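Home Care Basics, Handout 4: Laundry in a Small Bathroom

Okay, so last time we did sorting, and up to 2 of you may have gone home and done it. Good! Now we deal with moving the stuff. Keep your counter clear first, wipe it down, and sweep the floor — I drop socks constantly.

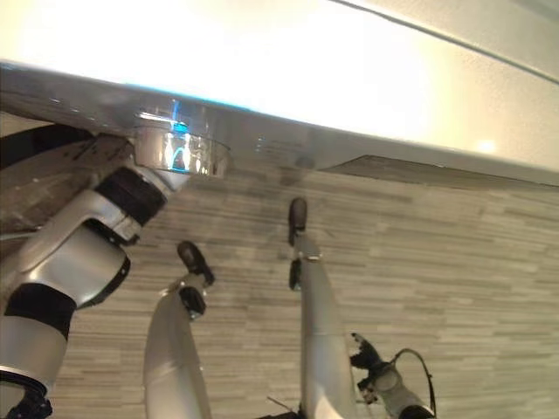
My rule at Pultside is small loads. I'd much sooner do a few pieces at a time than haul a mountain down the hall (I did that all through March and my back remembers). Greens and blacks can share a cool wash once they've been through a few cycles. New black things go alone.
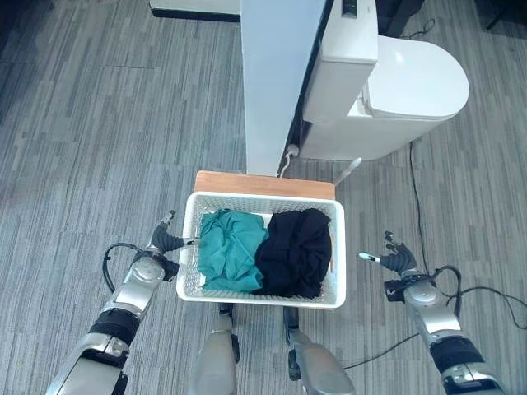 Check the pockets, turn everything right side out, close the zippers. Then look at the care tags, please, the actual tags! We'll go over the symbols on page 13.

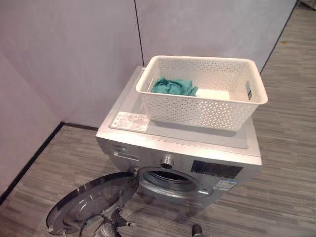
For next class, write down what your own machine calls its gentle cycle. They all call it something different and it drives me nuts.

Related handouts
Stain Basics
Folding Fitted Sheets
Drying Indoors in Posdale

Sign up for the Pultside class newsletter
© October 2024 Pultside Home Classes | Contact | Back to top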